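Minutes – Packing and Samples Meeting, Godoy shop
September 20, 2023

Attending: Cleiton Pacheco (chair), Veikko Kauppinen (minutes), two from the packing side, one from the front counter. Apologies from the Prastholm store.

**1. Minutes of the last meeting**

Accepted with one correction. Item 4 said that the new bags were "agreed." Veikko's recollection is that they were discussed at length and that people then went to lunch. The wording is changed to "discussed."

**2. Clear bags from Useck**

Cleiton reported that the trial lot of 200 clear bags has arrived and that Useck would like an answer on a full order before December. The sales sheet promises a "premium shelf presence." Veikko asked what this meant for a bag with sticks in it and did not get an answer he could write down.

Points raised:

- The film is noisy. The front counter considers this a plus, because customers pick the bags up and play with them. Packing does not consider it a plus after a full shift.
- The open end is too long for the short bundles. Folding it under works until somebody picks the bag up.
- Labels lift at the corners wherever the film is creased. Packing says it creases as soon as it is handled. Cleiton said he had labeled several without trouble. Packing asked to see them.
- No one at the table could say whether the bags can go in the regular recycling. Useck's sheet has a green leaf printed on it and no text next to the leaf.

Veikko said he was not against clear bags as such. He was against paying more for a bag before anyone had shown that it sells more of anything. The current paper sleeve hides the contents, he admitted, but he has yet to hear a customer complain about it. The front counter has heard two complaints. These were about the price.

**3. What goes on the sample table**

There was a long discussion on whether the bagged sticks should be shown alone or next to something else. Cleiton prefers a small group, with the bag lying down and something round beside it for contrast. He feels that purple and brown need a lighter color near them or they look gloomy under the shop lights.

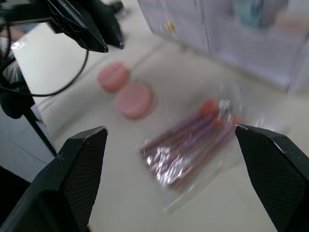
*Item 3: bagged sticks with red tips, two pink rounds alongside, on the white table.*

Veikko's objection was that the sticks, at a glance, look like matches. The red tips do it. Cleiton said that customers would know what kind of shop they were in. Veikko answered that a child at the front counter does not read the sign over the door, and asked that the label carry the contents in large type on the side facing up, whatever bag is chosen in the end.

Packing asked for the red tips to face the same way in every bag. At present it depends on who is filling them. This was agreed without argument, the only item today of which that can be said.

On the pink rounds, opinions were split. The front counter likes the color and thinks it pulls the eye over to the bag. Packing pointed out that customers will then ask to buy the rounds, and there is no shelf space, no price and no label for them. Cleiton said a price could be set quickly. Veikko asked that it be set before the table goes up – last time "quickly" ran to several weeks.

The white tabletop stays for now. A cloth was suggested and turned down. It would need washing, and no one offered to wash it.

**4. Order quantity**

Useck's best price starts at 3178 bags. Asked why 3178, Cleiton said it had to do with how they fill a pallet. Veikko noted that the shop used 229 sleeves of the comparable size last month, which makes the offer more than a year's supply of a bag that has not been tried on a single customer. Cleiton thinks the number would go up with better bags. Veikko would like to see it go up first.

A smaller quote from Cleltness was mentioned. It is on paper only, with no sample, and the film is described as "soft clear." The meeting did not know what this was either.

Storage was raised as well. The back shelf is full of last year's gift boxes. Moving them to Prastholm has been on the action list since spring, and the reply from Prastholm has always been that their shelf is full too.

**5. Decisions**

- No full order with Useck at this stage.
- The trial lot to be used up on real sales, with paper sleeves sold beside it at the same price.
- Sample table to go ahead with one bag and the pink rounds, once the rounds have a price.

**6. Actions**

- Cleiton: ask Useck about shorter bags and about recycling, in writing. Price for the rounds.
- Veikko: sales tally, bags against sleeves. Sample request to Cleltness.
- Packing: try the labels on the flattest part of the film and report on the corners.
- Front counter: draft a label with larger type.
- Gift boxes: carried over.

**7. Any other business**

Cleiton asked whether the minutes could be a little more positive in tone. Noted.

Next meeting to be set once the tally is in.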